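片尾那几分钟:Nuloston 的分集结尾和观众的“再来一集”
影视文化课 期末项目报告
提交日期:2024年4月8日

一、为什么选这个题

先交代一下起因。去年十二月 Nuloston 在 Ellik 上线的时候,我们宿舍整层楼都在追,走廊里从早到晚都能听见那段片头曲(前奏像水管漏水的那段,看过的都懂)。我本来对这种封城加悬疑的剧没什么兴趣,结果晚饭时随手点开第一集,等我想起来洗碗的时候天都快亮了。第二天早上的课我是坐在最后一排睡过去的,在此向老师道歉。

后来选题的时候我就想,我到底是怎么被它拖着走的?剧情其实谈不上多新鲜:一座叫 Kanaan 的海港小城突然被封,电话打不出去,船也不靠岸,一群高三学生在学校里熬日子,大人们一个比一个不可信。这套东西大家见过太多次了。可每次到片尾,我的手就是不肯去按退出。所以我决定把题目定得特别小,就看结尾,看每一集最后那几分钟是怎么写、怎么剪的,再看看观众在那个位置都说了些什么。

开题的时候我写的范围要大得多,想把全剧的叙事结构都讲一遍,还想讲类型史,从老丧尸片讲起。老师在旁边批了两个字:“太大。”现在回头看批得真对,光是结尾我都差点没做完。

二、看了什么,怎么看的

主要材料就是 Nuloston 第一季,一共16集,每集45分钟,算是很规整的长度。对照的材料是另一部剧 Lisis,也在 Ellik 上,也是校园加灾难的底子,不过它是周更,而 Nuloston 是一次全放出来的。我觉得拿这两部比一比挺有意思,同一个平台,题材也接近,放出来的办法不同,结尾会不会也不同?

我的做法很笨。第一遍正常看,不记笔记,只在每集结束后马上写一句话:我现在最想知道什么。第二遍只看每集最后一场戏到黑屏为止,用表格记下四样东西:最后一个画面是人还是物,最后一句台词是谁说的,音乐什么时候进来,以及我在第一遍写的那句话到下一集开头有没有得到回答。第三遍我只挑了拿不准的几集重看。

观众那一边,我从片尾位置的弹幕和单集评论里一共抄了429条。说“抄”是真的抄,复制粘贴到表格里,一条一条读,再给它贴标签。标签最开始有十来个,后来合并成四个:猜剧情的、骂编剧的、喊困的、聊角色关系的。中间有将近100条我怎么都归不进去,比如只有一串省略号的,或者只写了“哈”的,最后单独放了一栏叫“其他”。这一栏占得有点多,我知道,后面会再说。

贴标签这件事比我想的难。比如有一条写的是“编剧今晚你别想睡”,这到底是骂还是夸?我先放进了“骂编剧的”,过了几天又挪出来,再过几天又挪回去。后来给自己定了条规矩:只看字面,不猜语气。这条规矩不完美,但至少前后一致。

三、结尾的几种写法

看完第二遍,我把 Nuloston 的结尾粗分成三种,名字是我自己瞎取的,学术上大概有更正经的叫法。

第一种我叫“门外型”。就是人物已经听到或者感觉到什么了,观众还没看到,然后黑屏。第一集就是这样,广播站的女生放下耳机,看着门,门把手往下压了一点点,没了。这种结尾特别便宜(我是说制作上),但特别管用,我第一遍写的那句话几乎都是“外面是谁”。有意思的是,下一集开头往往两句话就把它解决掉了,来的人经常是最无聊的那个答案,比如送水的、找猫的。可这时候你已经坐回去了,遥控器也放下了,也就接着看了。

第二种是“翻牌型”。某个角色的身份或者打算突然翻过来,观众知道了,其他角色还不知道。前半季用得很少,到中段医务室那条线才开始密集出现。我个人最喜欢第七集的结尾,校医把一张名单折好放进鞋里,镜头就停在鞋上,音乐一点都没有。弹幕那里也很安静,猜剧情的一下子变少了,聊角色关系的变多了。我猜是因为大家已经知道了一件事,就不太需要猜,转而开始担心别人。

第三种是“歇气型”,听名字就知道,什么也没发生。大家坐在天台上分最后一袋饼干,有人讲了个不好笑的笑话,结束。按照一般的说法,这种结尾应该最容易让人关掉去睡觉,对吧?可是我看评论的时候发现,在这几集下面喊困的人反倒不多,好多人写的是“舍不得关”。这一点我完全没料到,后面讨论的时候再展开。

Lisis 那边的情况不太一样。因为是周更,它几乎每集都是翻牌,而且翻得很大,动不动就是谁没死、谁是谁的孩子。一集一集隔着一个星期看,确实会惦记。但我是为了做作业连着看的,看到后来就有点麻木了,每到快结束的时候心里会冒出一句“来了来了,要翻了”。所以我对 Lisis 的评价可能不太公平,它本来就不是给人一口气看完的。

四、关于道具的一点跑题

我本来没打算写道具,可是记“最后一个画面是人还是物”这一栏的时候,发现停在物上的结尾比我印象里多得多。鞋、耳机、饼干袋、校门上的锁,都当过最后一个画面。剧里有一间劳技教室,学生们后来就拿它当据点,墙上的工具在前几集只是背景,到了后半季谁拿走了什么、什么时候还回来的,全是线索。我第二遍看的时候才注意到,第四集有一个很短的镜头从墙上扫过去,少了一样东西,台词一个字没提,到第九集才有人问起。弹幕里居然有人当场就发现了,我真的佩服。 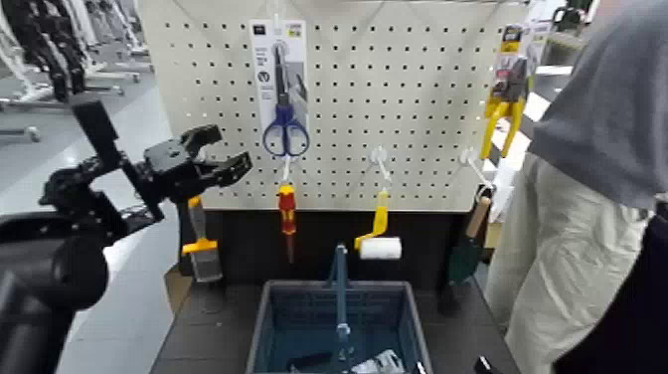
洞洞板上的剪刀,还装在零售包装里

日常的东西一旦被镜头多看一眼,观众就会开始记账。我在评论里看到有人专门列了一张单子,写哪一集谁手上拿着什么,比我的表格认真多了。我觉得这也算一种让人看下去的办法,跟门外有人敲门那种不一样,它不催你,就是让你心里一直挂着一笔没结的账。可惜第一季到最后这笔账也没全结清,校门那把锁的钥匙到底在谁那里,我看了三遍都没看明白。

如果以后还有机会做,我想单独写这一块。这次篇幅不够,就先放在这里了。

五、观众那边

说回那堆弹幕和评论。四个标签里面,猜剧情的最多,这不意外。喊困的集中在前五集,我对照了一下自己的经历,觉得很合理:一次全放出来的剧,很多人就是第一天晚上猛看一截,看到半夜喊困,然后分几天看完。后面几集下面的评论,语气明显松下来了,句子也长了,有人会认真写一段自己的理解,而不是单发一个问号。

骂编剧的有两个高峰。一个在第六集,主角团里养金鱼的那个男生下线,大家都很生气。另一个在大结局,因为港口那条船到底来没来,剧里没给准话。大结局下面的评论我读得最久,基本分成两派,一派觉得开放式结尾高级,一派觉得被骗了。我自己站在中间,第一遍看完很气,第二遍觉得还行,第三遍又有点气。

最想讲的还是刚才提到的歇气型。我原来的假设写得很死板:结尾越悬,越想看下一集。按这个假设,天台分饼干那集下面应该是一片“晚安”。可是实际上聊角色关系的评论在那里最密,大家在担心谁会第一个走,在说希望时间停在这里。我后来琢磨,大概是因为这部剧前面一直在绑着你,突然松开一下,你会知道后面肯定没好事,这种“知道没好事”本身就够让人点下一集的了。当然这只是我的解释,评论里没有人这么直接写出来,我也没有办法证明他们真的点了下一集。

这一点必须承认:我手上只有他们说的话,没有他们做的事。Ellik 不公开完播和连播的数据,我能看到的就是愿意打字的那一部分人。看完就关灯睡觉、一个字都不打的观众,在我的表格里根本不存在。我妈就是这种观众,她看完了整季,一条评论也没发过,问她感想,她说“那个校医我一开始就看他不顺眼”。

六、做得不好的地方

第一个是“其他”那一栏太大了。放进去的那些条目如果能归类,结果说不定会变。我试过再加一个标签叫“单纯情绪”,但加了之后别的标签里也有一堆东西想往里跑,越加越乱,最后又删了。应该在正式贴之前先拿一小部分试一遍,把标签定下来再动手。我是边贴边改,改到后面前面的又得重来,白白多花了一个多星期。

第二个是只有我一个人在贴。课上讲过,这种活最好两个人分开做再对一对。我找室友帮忙看了一点点,她看了没多久就说眼睛花,跑去看剧了(看的就是 Lisis,算是给我的对照组贡献了一个观众)。所以这份标签说到底是我一个人的口味,换一个人来贴,“编剧今晚你别想睡”可能就去了别的地方。

第三个是我自己先成了粉丝。我尽量在写的时候收着点,但你们大概也看得出来,我说 Nuloston 的时候兴致勃勃,说 Lisis 的时候就没那么有耐心。连看的方式都不一样,一个是半夜自愿看的,一个是为了作业白天赶着看的,心情差得远了去了。要公平的话,Lisis 应该按周更的节奏,一周看一集,可是学期没有那么长。

还有一个小问题,弹幕会被后来的人刷掉。我抄的时候离上线已经过去一阵子了,最早那一晚的弹幕很多已经看不到,能看到的里面混着不少二刷的人,他们会剧透,也会故意说反话逗新来的。我把一眼看出是二刷的去掉了,看不出来的就留着。

七、最后想说的

这个项目做下来,我对自己的那个晚上算是有了一点交代。第一集把我骗进去的是那个门把手,真正让我看到天亮的可能是天台那一场,我查了一下自己当时写的那句话,写的是“希望他们别下楼”。当时完全没想到这也能算进“最想知道什么”里面。

关于周更和一次放出的差别,我现在只敢说,在我看的这两部剧里,周更的那部翻牌更频繁,一次全放的那部敢让观众歇一歇。能不能推到别的剧上,我不知道,两部实在太少了。下学期如果选得上剧作课,我想自己写一个歇气型的结尾试试,看同学读完以后会不会问我要下一场。

附:表格放在课程共享文件夹里,第一页是分集结尾记录,第二页是弹幕和评论,第三页是我反反复复改标签的草稿,字很乱,不用看。Ellik 上第二季的预告已经出来了,我交完这份报告就去看。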